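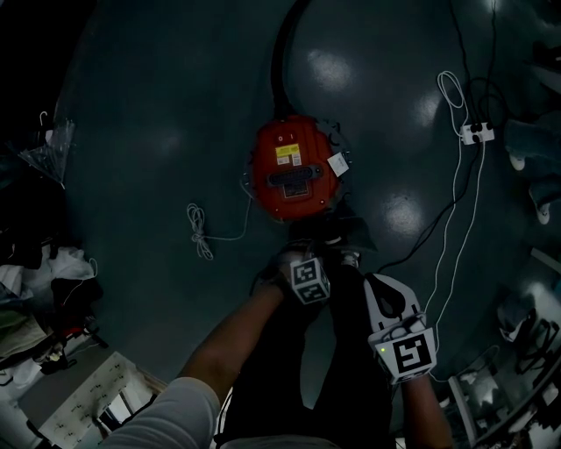
Ansel Pennington asked that the minutes of the previous meeting be corrected before anything else was taken. Item 6 should read "quarterly", as the Stitthorpe lease requires, and the word "monthly" should be struck. Corrected and approved.

Present: Lai-ching Chu (chair), Ansel Pennington, Priya Haddad, Telmo Montes (minutes). Apologies: Marcus Lyons.

1. Stairwell and hallway cleaning
The current contract with Haltimow ends in September. Two quotes received. Gulteck offers a weekly visit at $300 a month, with windows charged separately. Haltimow offers the same price with windows included – ground floor only. Priya Haddad noted that neither quote states who supplies paper goods for the shared restroom. Decision deferred until both firms have answered in writing.
Action: PH

2. Floor finish, lower hall
The finish was last renewed before the present lease. Telmo Montes has measured the hall at about 300 square feet. Work would close the hall for 4 days, including curing time. Lai-ching Chu asked that the closure avoid Wednesday, when the Mercado deliveries come through the side door. Agreed in principle, subject to cost.
Action: TM to obtain a price

3. Storage closet
The lock sticks and the key list is out of date. It shows 18 keys issued, several of them to former tenants. Ansel Pennington proposed changing the cylinder and issuing new keys against signature. Agreed.
Action: AP

4. Recycling
Cardboard is still being left unflattened beside the bins. Notice to be reposted in larger type. Marcus Lyons had sent a draft, accepted with one change – pickup time to read 7 a.m.

5. Other business
None.

Meeting closed at 8:10 p.m. Next meeting to be set by email once the cleaning quotes are complete.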